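Skadomo bench chores, data card

Last edit 9/12/26, EK. Still rough, fix as you go.

What it is

3,352 simulated episodes of small boring jobs. Pick up a plate, put it down somewhere else, line it up, move a box out of the way. Shop-floor and lab bench stuff mostly, plus a kitchen split (see below). Rendered, no real footage in this release.

Why we bothered: Montserrat Cisneros wanted a straight answer to "can it do the chores yet". Short answer no, not the whole chore. Bits of one, yes. The long answer is the rest of this file.

Splits

train: 3,000
val: 352
The kitchen split is inside train, not seperate. Filter on the task field if you don't want it.

Seventeen task names in total. Full list in tasks.txt. Names are ours and a bit daft in places, sorry, too late to change them without breaking Eero's scripts.

Bench tasks

White arm, gripper pointing down, multiwell plates and trays on a black breadboard deck. Start positions get shuffled a little each episode. The table and the room don't, so don't expect anything trained on this to cope with your room. 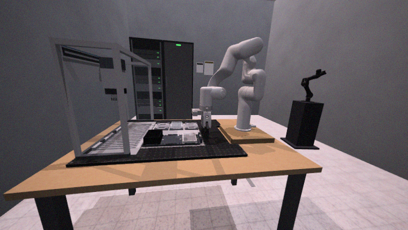 Moving one plate to an open spot is the easy end. Policies get there after not much training and it looks great in a demo. Then ask for two plates in order, with a neighbour close by, and it goes downhill. Typical failure: grabs fine, sets down at a slight angle, next plate catches on it, rest of the run is rubbish. No recovery. A person would nudge it straight without thinking.

Kitchen tasks

Cups to shelf, cutlery to drawer, wipe a worktop. Cups OK. Cutlery poor, the thin handles are a pain for contact and some of that is the simulator's fault. Wiping we score by area covered, so it tells you nothing about clean. Don't quote the wiping score to anyone who owns a sponge.

Labels

Each episode has a success flag, a task name, a one-line instruction and joint states. Success is checked by script on final pose. The script is too kind on tilted plates. 380 val and train episodes were rechecked by hand by Montserrat in November, look for checked=1. Trust those over the rest.

Known problems

- shadows are too soft compared with the Skorcombe workshop, matters if you train on pixels
- gripper sometimes sinks slightly into trays. Physics, not you
- instructions all written by two people, so the wording is samey
- no liquids anywhere. Wells are just geometry
- no people walking through, no dropped phone, no cat. Real homes have all that
- a few episodes end early, flagged short=1, leave them out of timing stats

Using it

Run unpack.sh first, then check.py. If check.py moans about missing joints you have the old Trornosberg export, bin it and download again. Don't mix the two, the joint order is differnt.

Fine for pretraining, ablations, teaching. Not fine as evidence that a machine is ready for somebody's kitchen or line. We've had one person do that already.

To do

Miettinen drawer tasks, waiting on meshes
stricter tilt check
longer chores with a mess-up in the middle and a proper recovery

Questions to Eero Kuusisto for the scripts, Montserrat for labels. Put the episode number in the subject or it'll sit there.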